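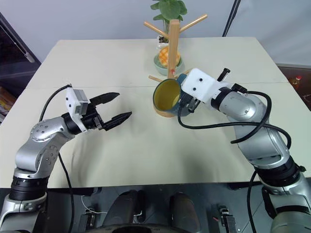

April 2018. Spent most of the day on the grasp planner for the mug task, and I want to get it all down while it's still fresh, so bear with me (future me included). The short version is that Paisan, our arm planner, and Tesia, the perception side, have been disagreeing about where a mug starts and ends ever since the February merge. With the mug held tilted in the right gripper, open rim toward the left arm, Tesia kept fitting the cylinder to the yellow inside and ignoring the dark outside completely, which makes the mug come out too thin and pushes the planned grasp point off by a good finger width. I do love that mug for testing, though! Two such different colors on one object will find every lazy assumption you ever made about segmentation.

So I went back through the saved logs, all 138 of them, and replayed them against the new fitting code with the color weighting turned way down and depth doing most of the work. Much happier. The old build lost the rim in over 10 of the runs, and the new one lost it in 2, both of them with the mug turned so far that I'd have trouble pointing at the rim myself. I've left those two in the regression set anyway, they're good for us.

The other thing I wanted to sort out was the mug tree. Paisan treats it as one fat box, post and pegs together, and then of course it refuses any path that goes near a peg, when near a peg is exactly where we want to be. I split the model into a thin post plus a separate capsule for each peg, and planning time went up to 3 seconds, a bit painful but I can live with it for now. The plant behind is still one big blob in the collision map and I'm inclined to leave it like that. Leaves are a misery to model and we have no business reaching back there.

Still to do: the cable allowance on the right arm is a guess I typed in months ago, and the wide loops really deserve a proper margin in the Rekham config file. Also, whoever on the Gambridge branch renamed the wrist frame, please write it in the changelog, I lost a good part of the morning to that one. New fitting code is on the shared branch, flag is off by default. Turn it on and tell me what breaks.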